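Buyer wants a refund because the pants are "the wrong brown"

Tadhg Fahy
7 Jan 2023

I sell secondhand clothes on Rilport, mostly to pay for the secondhand clothes I buy on Rilport. Last month I sold a pair of twill pants, listed as brown. The buyer now says they're mauve and wants all her money back plus return shipping. I've made 300 sales and this is my first argument about a color. Do I have to refund her? And what do I call the next pair?
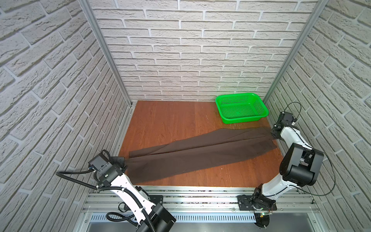

Kagiso Msimang

Check which case she opened. If it's "changed my mind," you can say no and she can leave you a rude review. If it's "not as described," Rilport usually sides with the buyer, and you'll spend 2 weeks arguing over a word. I'd take the return and relist them.

For the title, use the plain color people search for, then put the fussy one in the first line of the description. "Brown twill pants" up top, "brown with a pinkish cast, looks lighter in bright light" underneath.
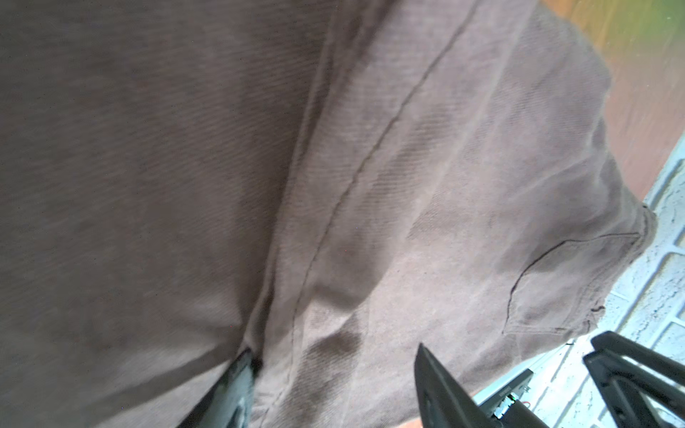

Give the waist and inseam too, measured flat, or your next argument will be over those. And keep her messages until the case is closed, however much you'd enjoy deleting them.

Anselmo Fontes

Just put taupe. Half the buyers don't know what it is and the other half won't admit it.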